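Table Talk: How a Hernport Lab Teaches Two Arms to Clear a Tray

The group at Hevby works on the ground floor of a former print shop in Hernport. It studies how two-armed robots learn household and cafeteria tasks from people. Its latest study, called Sekora, looked at a narrow question: does a robot learn to sort tableware better if a person keeps changing the table while it is being taught? I spent a morning with the lead researcher, who asked that the work be credited to the group and not to any one member.

We started with the basic setup, which takes up a long table near the middle of the room. The objects are cups, cans, bowls and brown serving trays with handles cut into the ends. An operator guides the arms through a task, and the motions are recorded and used for training.

"It's cafeteria stuff," the researcher said. "We wanted shapes that cause different kinds of trouble. A can is easy to grab if it's upright and annoying if it's on its side. A bowl is easy to touch and hard to pick up. Cups bend if you squeeze them."

In most studies of this kind, the researcher explained, the objects are put in place before a recording starts and left alone until it ends. The robot does its work and somebody resets the table afterward. The Sekora recordings were split into two sets. One set followed the usual practice. In the other, a second person stood at the table and moved things during the task.

"The helper has a short list of things they're allowed to do. Lift a cup from one tray and put it on the other. Slide a bowl. Turn a can over. They pick when to do it. The operator doesn't get a warning, so the operator has to react, and the reaction is what we're after."
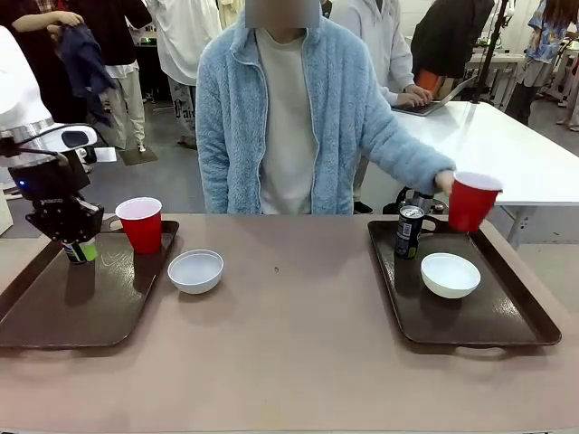

Why not simply record more of the ordinary demonstrations?

"We tried that first. We kept adding clean recordings and the robot kept getting smoother at the version of the task it already knew. If you moved a cup on it halfway through, it would still reach for the old spot and close on air. There was almost nothing in the data about what to do when the plan goes bad, so adding more of the same didn't help much."

The group collected 268 recordings for the study, half of each type. Operators took turns, and each session was kept short. The researcher said fatigue shows up in the data quickly. A tired operator starts to approach every object from the same side, and the model picks that up.

"You can see it in the wrist angles. By late morning everyone is lazy about the wrist. We stopped sessions at roughly 14 recordings for that reason, and even that was pushing it."

Both sets were used to train the same model, with the same settings and the same amount of computer time. Then each version was tested on tables it had not seen. In the quiet tests, where no one touched anything, the two versions came out about even. The version trained on the ordinary set was slightly faster.

The gap opened when a person interfered. The version trained with the helper recovered in most trials. It would stop, back the gripper off a short way, and go again. The other version recovered only now and then, and the researcher thinks some of those cases were luck.

"I'd be careful with it. It's one table, one set of objects, one pair of arms. But the difference was large enough that we changed how we record everything."

I asked about the backing-off motion, since it looks deliberate. The researcher said it was never written into the instructions. Operators did it on their own when an object moved, to get a clearer look through the wrist camera before trying again. The model copied the habit.

"People do that at home too. You reach for a mug, somebody takes it, your hand comes back a little. We had operators who did it a lot and operators who hardly did it. When we trained on the second kind only, the recovery got worse."

The wrist view matters more than the group expected. A camera set back from the table sees where everything is, but the arms get in its way as soon as they reach in. The wrist cameras move with the grippers and see the last few inches. In one round of tests the group turned the wrist cameras off. Upright cans were still fine. Anything lying down became a problem.

"A can on its side is the one I'd show a visitor. From the wrist you can tell which way it's pointing, and that decides how you have to turn the gripper." 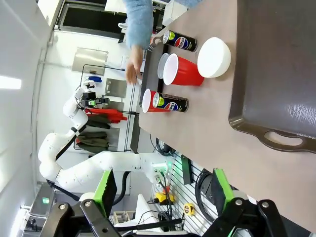 Wrist camera view during a Sekora session, with cans and red cups lying on their sides.

Bowls remain the weak point. Both versions of the model had trouble with a bowl placed upside down, where there is no open rim to pinch. The operators themselves often needed two attempts. One fix the group is trying is to use both arms, one to hold the bowl still and the other to get under the edge.

The helper's role raised a question of its own. A person who has stood at the table for an hour begins to know when the operator is about to grasp, and some helpers got kinder as the morning went on. They waited until the gripper was clear. Others went the opposite way and moved things at the worst possible moment.

"We had one morning that was basically a contest," the researcher said. "Fun to watch, bad data. The operator was chasing the cup all over the place. We threw out 9 recordings from that one."

Since then the helper hears a tone through an earpiece at random times and makes a move when it sounds. The moves are still the helper's choice. The researcher would like to loosen that again at some point, since real people in a kitchen don't wait for a tone.

The next study, Ferreira, begins in December and keeps the same objects. The change is that the robot will have to hand things to the helper as well as work around them. The group is still deciding how to score a handover where the person lets go too early.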